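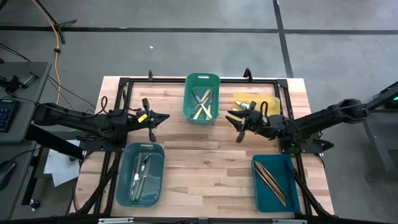

How many times do you have to show a robot where the cutlery goes?

More often than you would show a child, and the child would complain less about the cables. Our current target for the sorting task is 1,000 demonstrations, all of them done by a person driving both arms by remote control. In February we stood at 66.

Yurani Llanos has done most of those and has opinions. Knives are fine as long as they lie side by side. Once they cross, the gripper wants to bring up two at once, and the operator has to decide whether to shake one loose (which the robot will then learn as a charming habit) or put both down and start over. Our rule at Stultcombe is to start over. Yurani's rule is to say something in Spanish first, then start over.

Matúš Tichý wrote the operator sheet, now in its fifth version. New operators should read it before sitting down, and the old ones should read it too, Rupert. The points that keep getting missed:

Move at a steady pace. If you stop to think in the middle of a grasp, the robot learns to stop and think, minus the thinking.

Use both arms. Everybody favors the right one, and the recordings show it.

Mix up the starting layout between runs. A policy trained on one tidy tray will be very good at one tidy tray.

Flag your bad runs yourself. Nanami Kaneko goes through all the recordings at the end of the month and she will find them.

Sessions run five demonstrations at a stretch, then a break. Rupert Aigner once went for the whole afternoon and his last batch had to be thrown out, although he maintains they had character.

We still need operators for the morning slots. No experience is required, and anyone who has ever emptied a dishwasher is overqualified. Put your name down with Matúš before the Plilcombe visit, when the arms will be busy showing off.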